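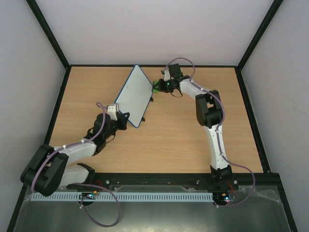
Figura 1. Dos brazos robóticos sobre una superficie de trabajo de madera clara, con un tablero blanco rectangular.

Categoría: Sistemas colaborativos y alertas
Última actualización: 19/04/2021
Tiempo de lectura: 3 minutos

3. Diseño del servicio de avisos vecinales

El servicio Citden permite que una persona publique un aviso corto asociado a una calle o a un edificio, y que otras personas suscritas a la misma zona lo reciban en el teléfono. En esta sección presentamos las decisiones de diseño que consideramos más importantes. La evaluación con usuarios se presenta en la sección 4.

3.1. Modelo de los avisos

Cada aviso contiene un texto, una posición, una hora de caducidad y un nivel de confianza. El texto tiene un límite de 475 caracteres. En la primera versión, que fue programada por Kos y Heitmann, el límite era más alto, pero los avisos largos se leían mal en pantallas pequeñas y los autores repetían información que ya estaba en el mapa. La hora de caducidad es obligatoria. Un corte de agua que terminó ayer no debe aparecer junto a un corte de agua de hoy.

El nivel de confianza se calcula a partir de las confirmaciones de otros usuarios. Un aviso necesita tres confirmaciones independientes para pasar del nivel «sin verificar» al nivel «probable». Entendemos por independientes aquellas que proceden de cuentas que no se han invitado entre sí. Esta regla fue propuesta por Zwane y sustituye a un sistema de votos negativos, el cual producía discusiones entre vecinos y pocas correcciones.

3.2. Distribución geográfica

El radio de distribución inicial es de 2000 metros. El usuario puede reducirlo, y también puede ampliarlo hasta 3000 metros si vive en una zona rural. No hemos permitido valores mayores por razón del volumen de notificaciones. Para el índice espacial utilizamos la biblioteca Evico, modificada de manera que los avisos caducados se eliminan en el momento de la consulta y no mediante un proceso nocturno.

La posición exacta del autor no se guarda. El servidor recibe solamente la celda de la cuadrícula en la que se encuentra el aviso, y esta celda es la misma para todas las viviendas de una manzana.

3.3. Funcionamiento sin conexión

Cuando falla la red móvil, la aplicación conserva los avisos en una cola local y los envía después por orden de caducidad. Wiegand observó que este orden perjudica a los avisos de larga duración, por ejemplo el cierre de un puente. En la versión actual hemos añadido una marca manual de prioridad, cuyo uso está limitado a un aviso por cuenta y día. El intercambio directo entre teléfonos cercanos queda fuera del presente trabajo.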